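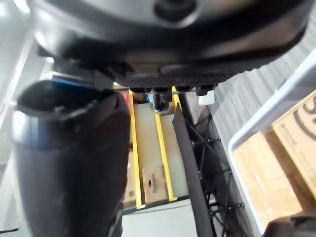 Close-up of the gripper, seen from underneath

Room hire at Surwood Hall: frequently asked questions

What rooms can I hire?
There are two rooms on the ground floor, the Patard Room and the Sequeira Room, and the main hall upstairs. The Patard Room suits meetings and classes. The Sequeira Room is a bit smaller and has its own door to the car park. The main hall is used for parties, fairs, dances and talks.

How many people does the main hall hold?
Up to 300 standing or seated in rows. If you want tables and a dance floor the limit is lower and depends on the layout, so send us a sketch with your booking form.

Can I see the rooms before I book?
Yes. Ring or email the office and we will find a time when nothing is on. Visits usually take less than half an hour.

How do I book?
Fill in the form on the bookings page or collect a paper copy from the office. We hold a date for you once we have the form, but it isn't confirmed until the deposit is paid. Phone calls alone do not hold a date.

What is the shortest time I can book for?
Two hours, in any room. Setting up and clearing away count as part of your booking, so allow for both. If your caterer needs to get in early, that time must be booked too.

Do regular groups pay less?
Groups that book a full term in one go pay the regular rate, which is on the price list. Single bookings are charged at the standard rate even if you have hired from us before.

When do I get my deposit back?
After the room has been checked. The money goes back to the account or card it came from. We take off the cost of extra cleaning or repairs and send you a note of what was charged.

What if I need to cancel?
Tell us in writing – email is fine. The cancellation terms are printed on the back of the form. December dates are handled differently and the deposit is not returned on those once confirmed.

Are tables and chairs included?
Yes, in all rooms. You set them out and put them back in the store afterwards, chairs stacked against the far wall. We can do this for you for a fee if you ask when you book.

Is there a projector?
The Patard Room and the main hall each have a projector and screen. Bring your own laptop and any adaptor it needs. The sound system in the main hall is a Zulteck and has to be switched on at the wall before the microphones will work. Instructions are on the inside of the cupboard door.

Can I use the kitchen?
It comes with the main hall. Hirers of the other rooms can add it if the hall is free. Crockery is provided, tea towels are not.

Can I serve or sell alcohol?
You may serve it free to your guests. To sell it you will need a licence, and we must see a copy before the event.

What time does music have to stop?
11 pm, with the building empty by midnight.

Is there parking and step-free access?
The car park is shared with the sports ground and fills up quickly on match days. There is a ramp at the front entrance and a lift to the main hall. The 554 bus stops outside the gates.

Can I put up decorations?
Yes, on the hooks and picture rails. Please don't use nails, tape or confetti. Candles are not allowed, apart from those on a birthday cake.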